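Sesness releases block-pushing recordings, with fewer claims than usual

Plostamville, April 2018

Sesness today makes public the first part of Poon, a set of 3,075 recordings of a robot arm pushing small coloured shapes about on a wooden board. Each recording comes with a plain written instruction, such as "put the red star next to the red cylinder". The set is meant for people who train systems to match words with movements.

The company would like to be clear about what it is releasing. Poon will not tidy your kitchen. It is a record of one kind of arm, one board and one simple skill, collected in one room over a single winter.

"We have all read announcements in which a robot learns to push a block and by the third paragraph it is looking after your grandmother," said Nasrin Taheri, who runs data collection at Sesness. "I don't believe those, and I would rather we didn't write one."

The recordings were made by operators steering the arm by hand control. They worked in sessions of 50 minutes, and 31 people took part. Sesness threw out any run where two reviewers could not agree on whether the instruction had been carried out. Those arguments were frequent. "Next to" caused the most trouble, and "near" was dropped from the instructions altogether.

An early model trained on Poon followed up to 87 per cent of instructions on the same board with the same shapes. Sesness has not tested it on another table and makes no guess at the result. Periklis Kyriakidis, who trained the model, expects the figure to fall.

"It may have learned what a star is," he said. "It may have learned our lighting. We can't yet tell which, and more examples from the same room won't settle it."

The release includes the failed runs, labelled as failures, and the reviewers' notes on disputed ones. A second part, gathered by a separate team under Yi-chun Ho at the Oliton workshop, is planned for July. It will use the same instructions in a different building.

Poon is free for research use. Requests for access, and reports of wrong labels, should go to Mei-kuen Tai at the Sesness press and data desk.

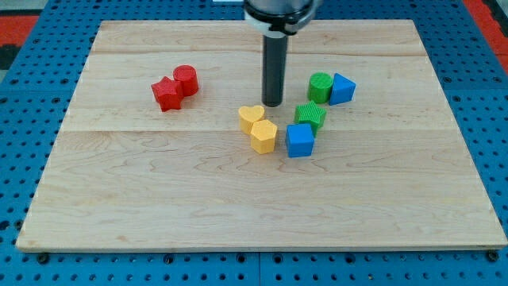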